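Keturton Notes
Posted by Alby Paewai, 27/04/2024

Readers of this blog will be aware that the matter of necklace storage has been under consideration since December. I am now able to report on the arrangements adopted and on the standards I intend to maintain.

The previous arrangement was a single shallow dish on the landing at Keturton. It held over 30 chains, most of them inherited from an aunt in Hurnham, and it was unsatisfactory in every respect. Fine chains placed on top of one another will knot, and the time spent separating them before an evening engagement was considerable. On one occasion I left for Lalwood wearing no necklace at all.

A wooden stand was therefore selected. The requirements were modest: a crossbar from which a chain may hang freely, and a tray at the base to receive rings, studs and anything that slips off. Light wood was preferred, as a dark chain shows up well against it and may be found without switching on the main lamp. 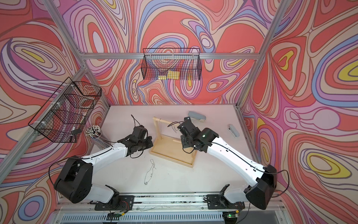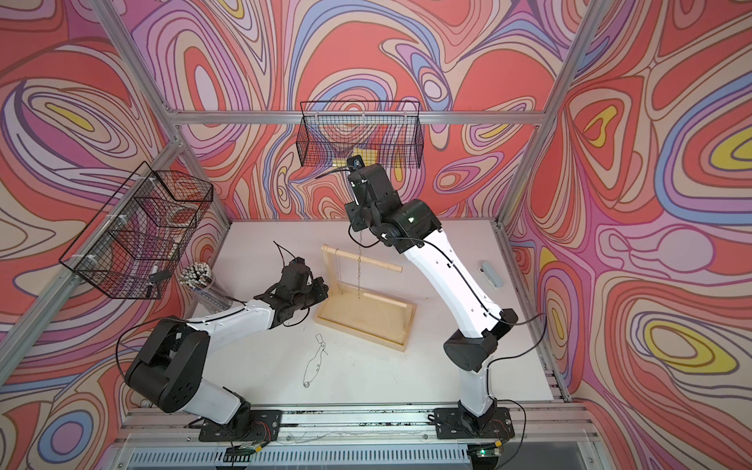

The following practice is recommended to anyone introducing a stand of this type. Chains should first be laid out on a clear, pale surface and opened into a long loop, with any pendant brought to one end. The clasp should be fastened before the chain is lifted. An open clasp will catch on its neighbour, and most of the knots I have dealt with began in that way.

Each chain should then be raised by the top of the loop and lowered over the crossbar, so that it falls evenly on both sides. Longer pieces may be allowed to rest in the tray. I would advise against hanging more than seven on one bar. Beyond that number the chains begin to cross, and the household is back where it started.

Where a knot is already present, it should not be pulled. Place the chain flat, work at the knot with two pins, and stop when patience runs out. The worst of mine took the whole of a wet Sunday and is still not entirely straight.

The remaining chains have been divided between a lined drawer and a parcel for my niece in Mudgway, who has been asked to choose what she likes and return the rest. The dish has been kept and now holds keys.

A further post will deal with brooches, on which no decision has yet been reached. Suggestions concerning the cleaning of blackened silver would be gratefully received in the comments, particularly from anyone who has managed it without removing the detail from an engraved locket.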